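Skip to content
Home | Archive | Kitchen | Garden | Links

The sink, mostly

2002-07-29

I have washed dishes by hand for nearly 15 years, in three different kitchens, and the one in Tallcombe is the first where I have had two basins. I thought I would write down how I use them before I start changing things again.

In the old place there was one basin and a plastic rack on the counter next to it. The rack sat on a tray, the tray was supposed to drain toward the sink, and it never did. Every week or so I picked up the tray and found a gray puddle with a bit of rice in it. The counter was laminate and the edge had started to swell by the time I left.

A white countertop shows everything, so when I moved here I decided no rack was going to sit on it. I put the rack down inside the right basin and do the washing in the left. Water goes straight down the drain. I lose the second basin for soaking, and I can live with that.

The rack is metal rods in a dark gray frame. I had a wire one from Birow before it, bought in January, and the coating came off at the feet after a few months and left rust spots on the steel. They rubbed out with baking soda, but it took most of an evening. I looked at one from Lahlou as well, which had a nicer cup for the forks, but it was 2 inches too long for the basin. Measure the bottom of the basin as well as the top. The walls slope and you lose more than you would expect.

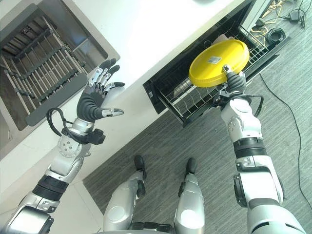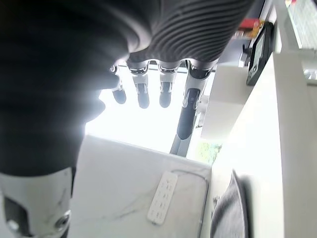 The yellow lid stands on its edge between the rods. 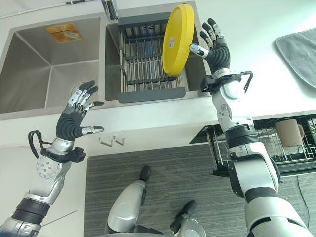
What goes where

Lids are the reason I kept this rack. Round plastic lids are bad at drying. Laid flat they hold water in the rim, and if you stack them wet in the cupboard they smell by the end of the week. On edge they drain in an hour or so and I wipe the rim with a towel before putting them away.

Plates go toward the back, small ones first. Glasses go upside down at the front, at a slight lean so air gets in. I don't put knives in the rack at all. I wash those last, dry them right away and put them back in the drawer.

Pots don't fit with anything else in there, so on soup days I wash in two rounds. First the plates and lids, then I clear the rack, then the pots. A pot left in there overnight is my usual failing.

Once a week I lift the rack out and scrub under it with dish soap and an old brush. The bottom of that basin gets slimy faster than the washing side, I suppose from the drips. I do the rods at the same time. It takes 12 minutes if I don't get distracted by the faucet, which has a crust at the base that I have been picking at all summer.

Still to do: a stopper for the left basin. The one I have is from Standport and it leaks slowly, so the water is half gone by the time I get to the pans. I may try the flat rubber kind next.

Print this page | E-mail this page

This site uses cookies to remember your settings. OK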